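**Unit 4: Linking a phone to a computer**
Handout to accompany the lecture. Course leader: Senga Rankin

Students should read this handout before the practical session. It covers the ways in which a phone and a computer can share files, messages and screens, and it sets out the terms used in the written assignment. The two programs used in the practical are Bamik, which runs on the computer, and Famo, its companion on the phone.

## 4.1 What is meant by linking

Two devices are said to be linked when each holds a record of the other and will accept requests from it without asking the user every time. A cable on its own does not create a link in this sense. Many phones will charge from a computer and show nothing of their contents until the owner gives permission on the phone's screen.

Linking usually takes place in two steps. In the first, known as pairing, the devices exchange a short code or a square pattern which one displays and the other reads. In the second, the user chooses what may be shared. Students often confuse the two, and the assignment will ask for them to be treated separately.

## 4.2 Types of connection

| Connection | Usual purpose | Main limit |
|---|---|---|
| Cable | Large transfers, backups | Devices must be side by side |
| Bluetooth | Pairing, calls, small files | Slow, short range |
| Local Wi-Fi | Screen sharing, photo transfer | Both devices on the same network |
| Internet relay | Messages and notices at a distance | Depends on an outside server |

Bamik selects a connection automatically and will change from one to another during a session. The current connection is shown at the foot of its main window. A user who notices that a transfer has slowed should look there first, as the program gives no other warning of the change.

An internet relay passes data through a server run by the software maker. Where the data is encrypted from end to end, the server can carry it but cannot read it. Where it is encrypted only between each device and the server, the maker could in principle read it. The privacy statement should say which of these applies.

## 4.3 Transferring photographs

Photographs are the most common items moved from phone to computer. The practical uses the shared folder named Gosovel, which contains 500 photographs of ordinary household subjects. Each student will copy a selection to the phone, alter a few of them there and return them to the computer. 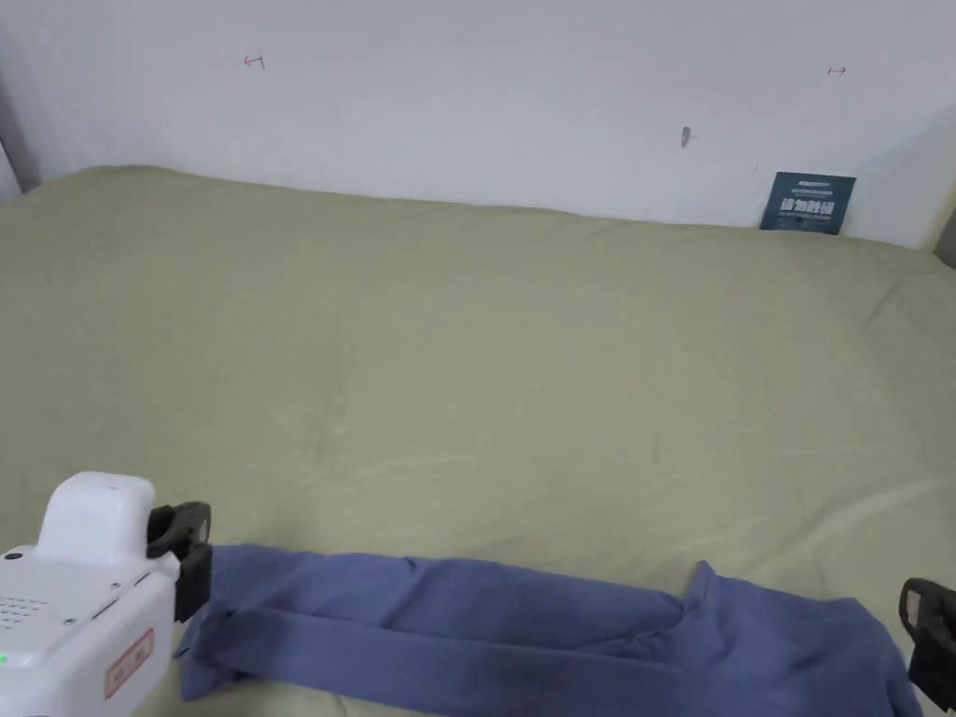 *Fig. 1. Bed with green fitted sheet.*

Three points deserve attention during this exercise.

**File format.** Some phones store pictures in a compact format which older computers cannot open. Famo can convert them on sending. Conversion takes time and may discard a little detail, so the original should be kept until the copy has been checked.

**Dates.** A photograph carries the date on which it was taken inside the file, and the computer also records the date on which the file was written. After a transfer these may differ. Sorting by the wrong one is a frequent cause of pictures that seem to be missing.

**Duplicates.** If a transfer is interrupted and started again, a program may copy the same picture twice under a new name. Bamik compares the contents of files as well as their names. Dragging files by hand between two windows offers no such check. 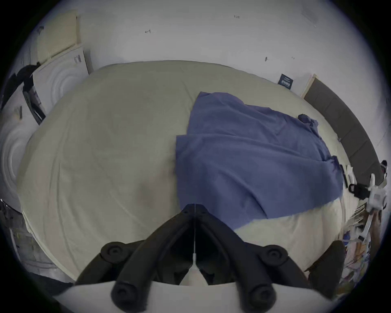
*Fig. 2. Blue cloth on a cream-coloured mattress.*

Students should record the number of files sent, the number received and the total size of each group. A difference in size with no difference in number normally points to conversion.

## 4.4 Mirroring and running phone applications

Mirroring sends a moving copy of the phone's screen to the computer. The application continues to run on the phone, and mouse clicks are sent back as touches. A delay between the click and the response is normal and grows on a busy network.

Some computers can instead run a phone application directly. The application is then installed on the computer and works when the phone is switched off, but it has its own storage and may require a separate sign-in. The words "using phone apps on a computer" are applied to both arrangements in advertising, and students must state which they mean.

Certain applications, banking ones in particular, block mirroring and show a black window. This is a deliberate security measure and should not be reported as a fault.

## 4.5 Removing a link

A link should be removed before a phone is sold or a computer is passed to another user. It must be removed on both devices. Deleting the program from the computer leaves the pairing record on the phone, where it remains until it is cleared in the settings.

## Practical and assignment

The practical takes place in the Nisbet computer room. Phones should be charged beforehand, and Famo should already be installed. Spare cables are available at the front desk.

The written assignment is a report of up to 1,000 words comparing any 2 of the connections in section 4.2. It carries 10 marks towards the unit total and is due in June. Reports should be submitted through the course page, with the transfer record from section 4.3 attached as a separate file.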